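Filed under: Moving Abroad, Paperwork

We use cookies to remember your preferences and to count visits. By carrying on you agree to this. Manage settings

Second residency, one year on

I said I would write an update once the renewal was through, and it came through in February, so this is it.

For anyone new, I hold one passport and now have residence in a second country. I am not rich and I didn't buy anything. I went in on the ordinary self-employed route, which asks for proof of income, health cover, a clean police certificate and an address. No property, no donation to a fund. The people who sell the expensive schemes will tell you this route is slow and fiddly. They are right, but it cost me 568 euros in official fees and the rest was my own time.

The first application took most of a winter. The renewal was quicker, with 2 appointments instead of the string of them I had before. At the first they took fingerprints and checked the lease. At the second they handed over the card. In between I had one letter asking for a bank statement I had already sent, so I sent it again and heard no more about it.

The translations were the part I got wrong. My birth certificate had been translated by someone sworn in at home, and the office wanted a translator on their own list. Huguette Hamel did it again for me in four days. If you are starting from scratch, get the list from the office before you pay anyone.

Tax is the other thing people write to me about. Having a residence card and being tax resident are separate questions, and the answer depends on where you spend your days, where your home is and what the treaty says. I spend more than half the year there, so I file there. I paid for an hour with an accountant in the first year and I've done it myself since, with a spreadsheet of every border crossing and the boarding passes kept in a folder.

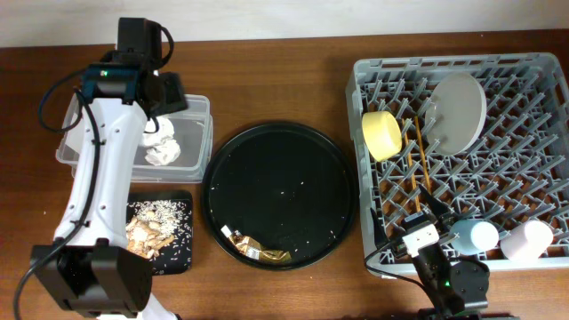
Nermina Kelmendi wrote to me that I had made it sound too easy, and that her own renewal was held up for months over health cover. Her policy had an excess, and the office would only take one without. I checked mine and it has no excess, but I can't claim I chose it for that reason. It was the second cheapest. So read the wording of the policy against the wording of the rule, and ask for a certificate in the local language that says so plainly.

As for whether it counts as a plan B, I'm less sure than I was. A residence card runs out if you don't live there enough. It isn't something you can put in a drawer and forget for ten years. A passport is different, but for that I need several more years and a language exam, and I have only just started evening classes.

I still think it was worth doing. I can rent, work and see a doctor in two places. The next card lasts longer, so there should be no paperwork to report for a while. I'll do a separate post on moving a pension, once I have had an answer from the provider.

3 comments

Timothée Tanguy
Useful, thanks. Did they want the police certificate again at renewal, or only the first time?

Maëlys Masson
@Timothée they asked me for a new one, less than three months old. Might depend on the office.

Yoon-hee Maeng
Please do the pension post. Mine has been stuck since the autumn and each side says it is waiting for the other.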